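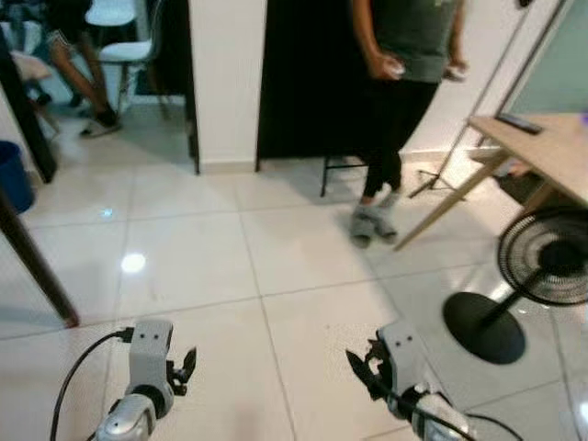 Figure 2. Glossy floor of large white ceramic tiles in an indoor room.

4.2 Choice of floor finish and the daily work of cleaning

The second part of the survey dealt with the floor finish of the main living room and with the time that the household gives to its care. We received 2,484 usable answers from the two study areas, Warora and Pacheco. The question about the finish allowed one answer only. Where a room had two finishes, the respondent was asked to name the one which covers the larger area. This rule was not always followed in the first weeks of the work, and the affected forms were corrected by telephone before the coding began.

Four groups of finish were kept for the analysis: glazed ceramic tile with a glossy surface (of the type shown in Figure 2), ceramic tile with a matt surface, polished cement, and natural stone. Vinyl sheet and carpet were reported too seldom in Warora to allow a comparison between the areas, and they are left out of the discussion below. The separation between glossy and matt tile caused more difficulty than we expected. In the local language of trade both are sold under the same word, and the shine of a tile becomes weaker with the years. The interviewers therefore carried a sample board and asked the respondent to point to the piece which was most similar to the floor at the time of laying.

Glossy tile was the most frequent finish in Pacheco and the second most frequent in Warora, where polished cement is still common in the houses built by the owners themselves. In both areas the glossy tile was connected with recent renovation. Respondents who had changed their floor gave mostly the same reasons: the room looks brighter, guests notice it, and the tile seller had it in stock. The last reason is seldom discussed in the literature on housing preference, which treats the choice of the household as a free one. Our open answers suggest that the stock of the nearest shop has a large part in the decision. Several respondents in Warora said that they had wanted a gray matt tile, and that the delivery would have taken until after the wedding or the festival for which the room was prepared.

The size of the tile was also mentioned often. Large tiles were preferred for having fewer joints, and the joints were considered the dirty part of the floor. This opinion was held equally by respondents who had large tiles and by those who did not. It agrees with the answers on cleaning, where the joint was named as the place that needs a brush and cannot be cleaned by the mop alone. On the other side, the masons we spoke with in the preparatory stage were careful about large tiles. They explained that an uneven base shows itself more under a large tile, and that one broken piece is costly to replace, as the same lot can rarely be found later.

Concerning the cleaning work, the households with glossy tile reported more frequent mopping than those with matt tile. We do not think this means that the glossy floor becomes dirty faster. Dust, hair and dried drops of water are easier to notice on a shining pale surface, and the person responsible for the cleaning reacts to what is noticed by the others in the house. One respondent from Pacheco wrote in the margin of the form that her old cement floor "was maybe dirtier, but it did not tell everybody." We found similar remarks in both areas, mainly from women and from older persons who spend most of the day at home.

Polished cement shows a different pattern. It was swept every day in most homes and mopped less often, and the respondents described the mopping as work for the morning, before the heat. Natural stone was close to matt tile in all the answers on cleaning, with the exception of the products used. Owners of stone floors avoided acid cleaners, in many cases on the advice of the seller. For the tile floors we saw little caution of this kind. A product made for bathrooms was used in the living room without hesitation, and the label was read by few.

Fear of slipping was asked in a separate item. It was higher for glossy tile in both areas, and higher again in households with a member of advanced age. We must be careful here. The item measures fear and not falls, and the survey was not designed to record accidents. It is also possible that the households with an elderly member are simply more attentive to the matter, whatever the floor. The usual measures against slipping were a small rug at the kitchen door and the rule that nobody walks through the room until the floor has dried. Some respondents considered the rug itself as the greater danger.

To check the answers, we made home visits in 19 households which had agreed to it in the form. In two of them the finish recorded in the survey was wrong: a matt tile had been entered as glossy, and a stone floor had been entered as ceramic. Both errors came from the first weeks mentioned above. The visits took place in October, when windows are open for most of the day, and this season may have raised the amount of dust that people complained about.

The forms were entered in Clitico and the open answers were coded in Dotow, each by a pair of coders working separately. Agreement between the coders was good for the reasons of choice and weaker for the opinions on cleaning, where a single sentence often contained both a complaint and a defense of the same floor. Such sentences were given both codes. The influence of this decision on the results is discussed in Section 5, together with the limits of using one room to represent the whole dwelling.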